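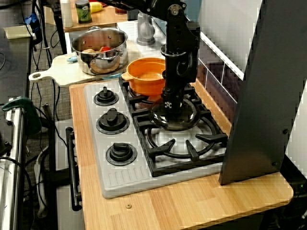
유리 뚜껑, 앞쪽 화구 위.

작업 일지, 6월, 오후 작업분

퍼레이드 수레 Madness, 조립 이어서

어제 적다 만 데부터. 수레 바닥판은 끝났고 난간은 세 면만 달았다. 나머지 한 면은 난간 자리에 계단이 들어가기로 되어 있는데, 계단 도면이 두 가지 판본으로 돌아다닌다. 하나는 계단이 왼쪽, 하나는 오른쪽. 둘 다 파일 이름이 "최종"이다. 행렬이 시장 쪽에서 들어와 우회전으로 Bratu 마당에 서니까 출연자는 왼쪽으로 내려야 맞다. 왼쪽으로 잡고 구멍을 뚫었다. 오른쪽 도면은 인쇄해서 접착제 받침으로 쓰는 중.

전원

조명 띠는 24V. 앰프 Pemar도 같은 배터리에 물릴 생각이었는데 같이 물리면 음악의 저음이 나올 때마다 조명이 꺼질 듯 말 듯 깜빡인다. 처음엔 다들 좋아했다. 일부러 넣은 효과인 줄 알고. 한 곡이 끝날 때쯤에는 눈이 아프다고들 했다. 결국 배터리를 분리하기로 했고, 조명용은 바닥판 앞쪽, 앰프용은 뒤쪽에 놓는다. 배선은 바닥 밑으로 돌린다. 바닥 위로 돌리자는 의견은 작년에 출연자가 마이크 줄에 걸려 관객한테 큰절을 한 일로 정리됐다.

퓨즈는 조명 쪽만 교체했다. 앰프 쪽은 주문한 것이 규격보다 작은 게 와서 반품. 같은 상자에 케이블 타이가 덤으로 한 봉지 들어 있었다. 반품할 때 케이블 타이도 돌려보내야 하는지는 묻지 않기로 했다.

탈머리 Stultis

수레 앞에 올라가는 큰 광대 머리. 턱이 음악에 맞춰 열리고 닫혀야 한다. 경첩은 괜찮고 문제는 줄이다. 낚싯줄로 당기면 조용한데 늘어나고, 철사로 당기면 안 늘어나는데 턱이 닫힐 때마다 대문 닫는 소리가 난다. 오늘은 철사에 고무관을 씌워 봤다. 대문 소리가 방문 소리 정도로 줄었다. 행렬 소음이면 묻힐 것이다. 묻히지 않으면 타악기라고 우길 생각.

속은 비어 있고 사람이 들어가 앉는다. 환기구를 귀에 뚫었더니 안에서 밖이 하나도 안 보인다고 해서 콧구멍도 뚫었다. 콧구멍으로는 도로 바닥이 보인다. 조종하는 사람 말로는 충분하단다. 운전은 어차피 견인차가 하니까. 그래도 신호용 줄을 하나 달았다. 바깥에서 한 번 당기면 턱 열기 시작, 두 번 당기면 멈춤. 세 번 당기면 무엇인지는 아직 아무도 정하지 않았는데 시험 중에 벌써 세 번 당긴 사람이 있다.

도색은 볼만 남음. 빨강이 모자라서 주황을 섞었더니 술 마신 얼굴이 됐다. 광대니까 그냥 간다. 뒤통수는 칠하지 않는다고 적혀 있던데, 수레가 지나가고 나면 사람들이 제일 오래 보는 데가 뒤통수다. 내일 남은 페인트로 한 겹만이라도 바를 것.

손목띠 교환대

공방 일이 아니라고 여러 번 말했으나 교환대도 우리가 만들게 됐다. 나무로 만드니까 우리 일이라는 논리였다. 접이식 탁자에 칸막이를 세우고, 예매권을 가져오면 손목띠로 바꿔 주는 구조. 올해 예매권은 846장. 손목띠는 어제 상자를 열어 세어 보니 337개가 들어 있었다. 업체에 전화했더니 나머지는 다른 상자에 있다고 한다. 다른 상자는 어디 있냐고 하니 발송 예정이라고 한다. 그러니까 상자가 있기는 있는데 우리한테는 없다.

칸막이 높이를 어른 가슴께로 맞췄더니 어린이 관객은 손만 올라온다. 손만 있으면 띠는 채울 수 있지만 안내문을 읽을 수가 없다. 한쪽 창구를 낮췄다. 낮춘 쪽이 어린이 창구라고 써 붙일까 하다가, 그러면 허리 아픈 분들이 못 오실까 봐 그냥 "낮은 창구"라고 썼다. 글씨는 내가 썼고, 받침이 조금 기울었고, 다시 쓸 생각은 없다.

솜사탕 기계 자리는 교환대 옆으로 잡혀 있었다. 반대했다. 끈적한 손에 손목띠를 채우는 일은 작년에 충분히 했다. 음료대 뒤로 옮겨 달라고 했고, 답은 아직.

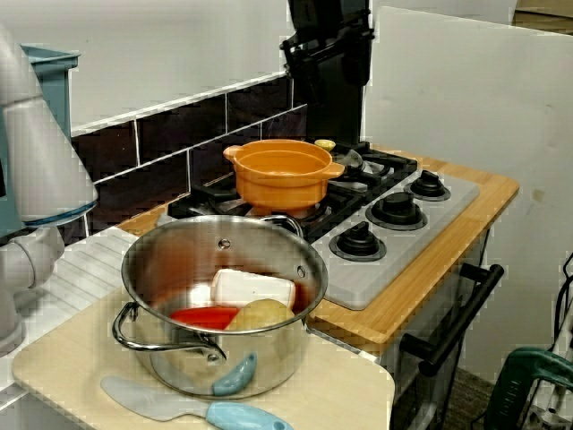
교환대를 하나로 두면 줄이 무대 앞까지 늘어질 텐데 둘로 나누자는 의견이 나왔다. 하나는 정문, 하나는 주차장 쪽. 작년에는 줄 선 사람들이 개막 공연을 제일 앞에서 본 셈이 되어 정작 일찍 와서 자리 잡은 사람들이 화를 냈다고도 했다.

맞는 말이라 반박은 못 했고, 대신 칸막이가 한 벌뿐이라고 대답했다. 남은 합판을 재 보니 한 벌을 더 만들 수는 있는데 그러면 수레 계단의 발판 재료가 없어진다. 계단이냐 두 번째 교환대냐. 계단이 없으면 출연자가 뛰어내려야 하고 굽 높은 신발이 여럿이다. 계단이 이겼다. 주차장 쪽은 칸막이 없이 탁자만 놓고 천을 두르는 걸로. 천은 창고에 있는 무지개 천 말고 남색을 쓸 것. 무지개 천은 수레 옆면용이고, 지난번에 누가 그걸로 탁자를 덮고 그 위에 커피를 올렸다.

수레 옆면 천

재봉은 끝. 벨크로로 붙이는데 한여름 볕에 두면 접착면이 녹아 흘러내린다. 시험 삼아 오전에 마당에 내놓은 조각은 점심 먹고 오니 바닥에 누워 있었다. 접착식은 포기하고 타카로 박는다. 떼어 낼 때 욕이 나오겠지만 그건 행사 다음의 일이고, 철거 담당은 제비뽑기다.

천 길이는 바퀴를 가릴 만큼. 너무 길면 바퀴에 말린다. 바닥에서 한 뼘 띄우기로 했는데 뼘이 사람마다 달라서 내 뼘으로 통일. 자로 재자는 말도 있었다. 내 뼘을 자로 재서 벽에 표시해 뒀으니 그걸 보고 할 것.

견인 시험

오후 늦게 마당에서 짧게 끌어 봤다. 직진은 좋다. 우회전도 좋다. 후진은 하지 말 것. 후진하면 수레가 자기 의견을 갖는다. 행렬 경로에 후진 구간은 없고, 단 하나 걱정은 Bratu 마당에서 나갈 때다. 경로 담당 쪽에서는 마당이 넓으니 돌아서 나가면 된다고 한다. 음료대와 솜사탕 기계와 의자가 들어온 다음에도 넓은지는 도면에 안 나온다. 의자 배치도를 받아서 수레 크기로 자른 종이를 올려 보기로.

Stultis를 얹고 끌 때는 머리가 앞뒤로 끄덕인다. 고정 볼트를 더 조였더니 덜 끄덕이는데, 구경하던 쪽에서는 끄덕이는 게 더 낫다고 해서 의견이 갈렸다. 안에 앉은 사람은 표를 안 끄덕이는 쪽에 던졌고 그 표에 가중치를 주었다. 볼트는 조인 상태로 둔다. 풀지 말 것. 풀지 말라고 머리 안쪽에도 써 놨다.

소리

Pemar는 음량을 반 넘게 올리면 바닥판이 같이 운다. 고무 패드를 네 귀퉁이에 깔고 나니 조용해졌고, 대신 난간이 운다. 난간 나사에 와셔를 끼워 보는 중. 퍼레이드 음악 목록은 아직도 확정이 아니라서 시험은 계속 같은 곡으로 한다. 옆 건물에서 그 곡 말고 다른 곡은 없냐고 물어 왔다. 있다. 어제부터 번갈아 튼다.

내일 할 일
계단 발판 재단. 도면은 왼쪽 것.
앰프 쪽 퓨즈, 규격 맞는 걸로 재주문.
뒤통수 칠.
손목띠 업체에 다시 전화. "발송 예정"이 언제인지 날짜로 받을 것.
난간 와셔, 뒤쪽부터.
신호용 줄 세 번 당기기의 뜻 정하기. 지금 나온 안은 "물 좀 주세요".
타카심 남은 양 확인. 서랍에 빈 통만 넣어 두는 사람은 빈 통을 버리고 새로 사 올 것.

공구 반납은 저녁 일곱 시까지. 전동 드릴 한 대가 아직 안 돌아왔다.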